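2024년 6월 9일, 질스카(Zilska) 라스코프스카 모직공장 공개일. 돌아오는 기차에서 씀. 흔들려서 오타 있을 수 있음. 나중에 고칠게요.

## 가는 길

새벽 기차. 커피 못 마심. 역 매점이 문을 안 열었다. 질스카역은 승강장이 짧아서 앞쪽 칸 문만 열리는데 안내방송을 못 알아듣고 뒤칸에 앉아 있다가 가방 끌고 뛰었다. 가실 분은 무조건 앞칸에 타세요.

역에서 공장까지는 강을 따라 걷는다. 강 이름이 나라렌(Nararen). 물이 갈색이라 염색 폐수인가 했는데 상류가 토탄지대라서 원래 그렇다고 한다. 오히려 이 물이 연수라서 양모 씻기에 좋았고, 그래서 공장이 여기 들어섰다고. 길은 평탄한데 그늘이 없음. 모자 필수. 중간에 낡은 수문이 하나 있고 거기서 낚시하는 아저씨들이 길을 막고 있어서 좀 돌아가야 했다.

정문 앞 줄이 벌써 길었다. 접수대에서 이름 대면 종이 팔찌를 준다. 색이 두 가지. 초록은 전체 관람, 흰색은 염색동 제외. 나는 초록. 미리 신청해 둔 보람이 있었다.

## 원모 창고

안내는 스비틀라나 크라베츠 씨. 말이 빠르고 걸음도 빠르다. 질문하면 걸으면서 대답해서 뒤쪽 사람은 하나도 안 들린다. 바짝 붙어 다니는 게 답.

창고 문 열자마자 냄새. 양 기름 냄새인데 싫지는 않다. 젖은 스웨터를 난로 옆에 널어놨을 때 나는 그 냄새의 백배쯤 되는 것. 포대마다 농장 이름하고 등급이 적혀 있고, 손을 넣어 만져봐도 된다. 만지고 나면 손이 하루종일 미끌미끌하다. 라놀린이라고 한다. 핸드크림 필요 없음.

등급 나누는 작업은 아직 사람이 한다. 털 한 줌을 뽑아서 귀 옆에 대고 탁 당겨본다. 맑은 소리가 나면 튼튼한 섬유, 바스락거리면서 끊어지면 담요용으로 못 쓴다고. 해보라고 해서 해봤는데 내 귀에는 다 똑같았다. 옆의 꼬마는 구별하더라.

- 어깨와 옆구리 털: 담요 겉면
- 등 쪽: 햇빛에 상한 게 많아서 섞어 씀
- 다리, 배: 펠트 공장으로 보냄

## 소모와 방적

여기부터 시끄러움. 귀마개를 나눠주는데 스펀지형이라 잘 빠진다. 카딩기라고 하는 커다란 롤러 기계, 철침이 잔뜩 박힌 롤러가 돌면서 털을 빗는다. 나오는 쪽에서 거미줄 같은 얇은 막이 떨어지는데 정말 예뻤다. 한참 서 있다가 일행을 놓침.

놓친 김에 기계 담당인 아르센 미하일류크 씨한테 이것저것 물어봤다. 제일 골치 아픈 게 뭐냐고 했더니 습도란다. 건조하면 정전기 때문에 털이 롤러에 달라붙고, 그래서 11월에 난방 들어가면 한동안 기계를 달래면서 돌려야 한다고. 천장에 파이프가 지나가는데 거기서 안개처럼 물이 나온다. 안경에 김 서림.

카딩기 침은 갈아서 쓰다가 결국 통째로 교체한다. 교체하고 처음 나오는 실은 판매용으로 안 쓰고 창고 정리할 때 묶는 끈으로 쓴다고 했다. 아까 본 포대 묶은 끈이 그거였음. 이런 얘기 좋다.

방적은 뮬 정방기. 앞뒤로 왔다갔다하는 옛날 방식이라 느리다. 느린데 왜 안 바꾸냐는 질문이 나왔고, 실이 부드럽게 나와서 담요에는 이게 낫다는 대답. 새 기계도 옆 건물에 있는데 그쪽은 양탄자용 실만 뽑는다고 한다. 그건 안 보여줌.

## 직조실

제일 기대했던 곳. 직조기 소리는 귀보다 배로 느껴진다. 바닥이 떨린다. 벽에 라스코프스카 무늬 견본책이 펼쳐져 있었는데 번호가 2876번까지 있다. 제일 뒷장은 작년에 나온 회녹색 체크. 앞쪽은 색이 바래서 원래 색을 모르겠고, 장부에 염료 배합이 남아 있어서 그걸로 복원한다고.

담요 한 장에 날실이 2000올. 끊어지면 한 올씩 손으로 찾아서 잇는다. 그 매듭 짓는 법을 시범으로 보여줬다. 직조공 매듭이라고, 손가락 두 개로 휙 하면 끝. 비라 쿠즈멘코 씨가 천천히 다시 해줬는데도 나는 못 했다. 실 끝을 남겨두는 길이가 관건인듯. 집에 가서 연습한다고 실을 조금 얻어왔다.

줄무늬 바꾸는 것도 봤다. 북을 갈아 끼우는 순서가 종이에 적혀서 기계 옆에 빨래집게로 집혀 있다. 컴퓨터로 되는 기계도 있는데 주문 담요는 여전히 종이. 종이 뒷면에 누가 장 볼 목록을 적어 놨다. 양파, 식초, 전구.

## 염색동

초록 팔찌만. 여기는 사진 금지. 덥다. 정말 덥다. 솥 뚜껑 열 때마다 뒤로 물러나라고 소리친다. 바닥에 물이 흐르니까 샌들은 입장 안 됨. 앞에 있던 사람이 샌들이라 돌아갔다. 아까웠다.

색 맞추는 방은 따로 있고 창이 북쪽으로만 나 있다. 하루 중 빛이 덜 변해서 그렇다고 한다. 파란색이 제일 어렵고 그중에도 연한 파랑이 제일 어렵다. 조금만 온도가 어긋나도 얼룩이 진다고. 얼룩진 건 다시 진하게 염색해서 남색이나 검정으로 나간다. 그러니까 남색 담요 중에 일부는 실패한 하늘색이라는 얘기. 매장에서 남색 볼 때마다 생각날 것 같다.

## 축융, 기모

짧게만. 시간이 밀려서 안내도 급했다. 짠 천을 물과 비누에 두드려서 줄이는 게 축융, 표면 털 세우는 게 기모. 전에는 말린 산토끼꽃 열매로 긁었다는데 진열장에 하나 남아 있었다. 가시가 갈고리 모양. 지금은 철사 롤러. 줄이기 전과 후의 천을 나란히 만져보게 해준 게 좋았다. 전에 것은 뻣뻣하고 성글어서 마대 같다.

## 점심과 매장

구내식당 개방. 보리 수프와 빵, 값은 12. 현금만 받는다. 카드밖에 없던 차이춘인 씨(줄에서 만난 분, 직물 수집하러 오셨다고)한테 빌려드리고 같이 먹었다. 수프는 짰다. 빵은 더 주심.

매장은 공장 안쪽 마당에 있고 공개일에는 흠 있는 담요를 따로 낸다. 흠이라고 해봐야 올 하나 튄 정도. 오전에 좋은 건 다 빠진다. 나는 점심 먹고 갔으니 당연히 늦음. 그래도 무릎담요 하나 건졌다. 겨자색. 가장자리 박음질이 삐뚤어졌는데 어차피 접어서 쓸 거라 괜찮다. 포장은 신문지. 봉투 챙겨 가세요.

계산대의 솔로미야 필리펜코 씨가 세탁법을 종이에 적어줬다. 옮겨 적는다.

1. 되도록 안 빤다. 습한 날 밖에 널어서 바람만 쐰다.
2. 꼭 빨아야 하면 찬물, 비비지 말 것.
3. 짜지 말고 수건에 말아서 눌러 물을 뺀다.
4. 눕혀서 말린다. 걸면 늘어난다.
5. 나방 막으려면 깨끗이 털어서 밀폐. 먼지 있는 채로 넣으면 소용없음.

## 숙소

전날은 페르난스(Fernance)라는 여관에서 묵었다. 역 반대편, 언덕 위. 방 번호 18. 창문이 안 닫히는데 더운 날이라 상관없었다. 침구가 마음에 들었고 아침은 삶은 달걀과 치즈. 주인이 공장 다니다 그만둔 분이라 밤에 직조실 이야기를 한참 들었다. 야간조 시절에는 북 소리 박자에 맞춰서 노래를 불렀다고. 노래도 불러주셨는데 가사는 하나도 못 알아들음. 물은 저녁 늦게 약하게 나오니 일찍 씻는 게 좋다.
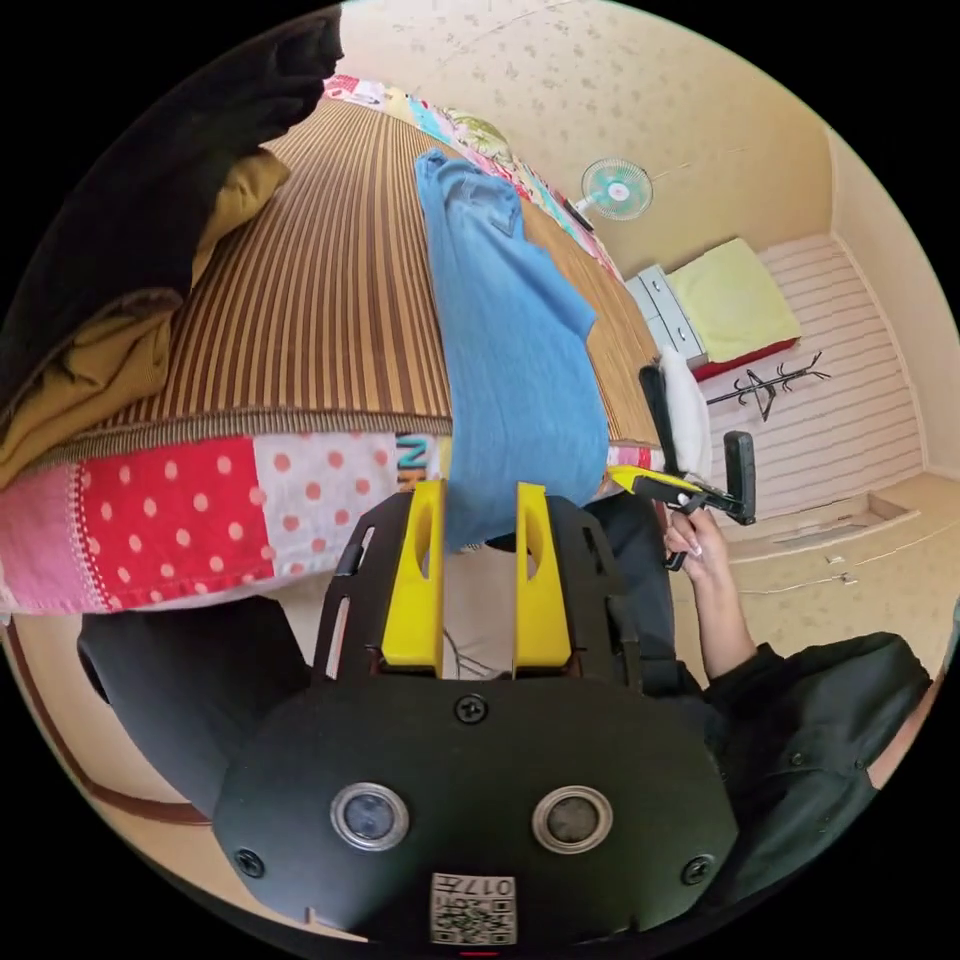
공장 견학은 예약 없이도 가능한가요?

당일 접수도 받습니다. 다만 흰색 팔찌만 나오고, 염색동은 미리 신청한 사람만 들어갈 수 있습니다.

## 그 밖에 메모

- 짐 보관소 있음. 정문 왼쪽. 큰 가방은 안 받는다고 써 있는데 그냥 받아줬다.
- 화장실은 직조실 뒤가 한산하다. 정문 쪽은 줄이 길다.
- 귀마개는 자기 것 가져가는 게 낫다.
- 양모 알레르기 있는 분은 원모 창고 건너뛰어도 됨. 마당으로 돌아가면 방적에서 합류 가능.
- 검은 옷 비추. 나올 때 온몸이 보풀이다. 돌돌이 테이프 아쉬웠음.
- 아이들은 펠트 공 만들기 체험이 있다. 비누물에 손이 쪼글쪼글해질 때까지 굴리는 것. 어른도 시켜줌.

아쉬운 점도 적자. 안내문이 너무 부족하다. 기계 이름이 현지어로만 붙어 있어서 설명 못 들으면 뭐가 뭔지 알 수가 없다. 동선도 이상해서 축융 보고 다시 창고를 지나 매장으로 가야 하는데 그 통로가 좁아 막혔다. 그리고 마지막 조 안내는 눈에 띄게 짧았다. 될수있으면 첫 조로.

옛 사무동 2층에 있다는 무늬 도안 원본은 못 봤다. 열쇠 가진 분이 점심 먹으러 가서 안 돌아오심. 기다리다가 기차 시간 때문에 포기. 차이춘인 씨는 끝까지 기다린다고 했으니 봤는지 나중에 물어볼 생각이다. 밥값 돌려주신다고 연락처를 받아놨음.

사진은 와이파이 되는 데서 더 올릴게요. 이제 환승역이라 여기까지 저장.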